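I finally made it to the Pandey show on Sunday, and I'm still thinking about the coats. Two of them in particular, but I'll get to that.

If you've missed the name, Pandey is the label Sarita Agarwal started after she left Gasano, where she cut men's shirts for years and (by her own telling) never once got to touch a jacket. You can feel all that saved-up energy! The new collection is her third, 47 looks, and nearly every one has something going on at the shoulder. She drops the seam, then pulls the sleeve forward a little, so even a plain gray overcoat looks like it's leaning into the wind.

The color is what got me, though. Last season was navy, navy and more navy. This time she opened with a mustard field jacket over brick red pants, and the whole row in front of me sat up. Later came a run of short wool blousons in a green I can only compare to old hotel carpets, and I mean that as high praise. I would wear that green every day until it fell apart.

Not everything worked for me. The knit shorts were heavy and seemed to fight the models on every step. And the bags were so small that I doubt they'd hold my phone – pretty, sure, but I'm a person who carries a book and a sandwich.

Back to those coats. The fabric comes from Beveck, a small mill that Sarita has been working with since March, and it has a dry, nubby feel, almost like a good blanket. Jitendra Jaiswal let me try on the long one backstage. It's unlined! It weighs next to nothing, the pockets sit exactly where your hands want them, and the collar stands up by itself. The short version closes with one big snap hidden under a flap, and I liked it even more.
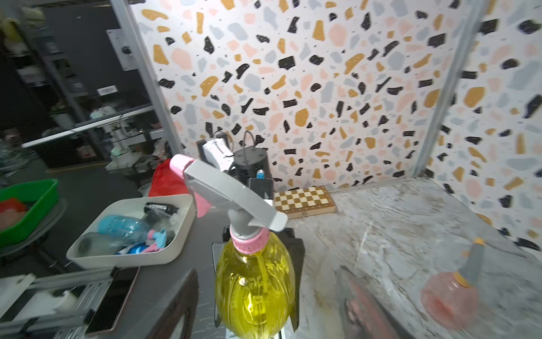 Both coats should be in the Roltden store by the time it gets cold, in camel and that wonderful green. I've already asked them to put my name down for the short one in a medium.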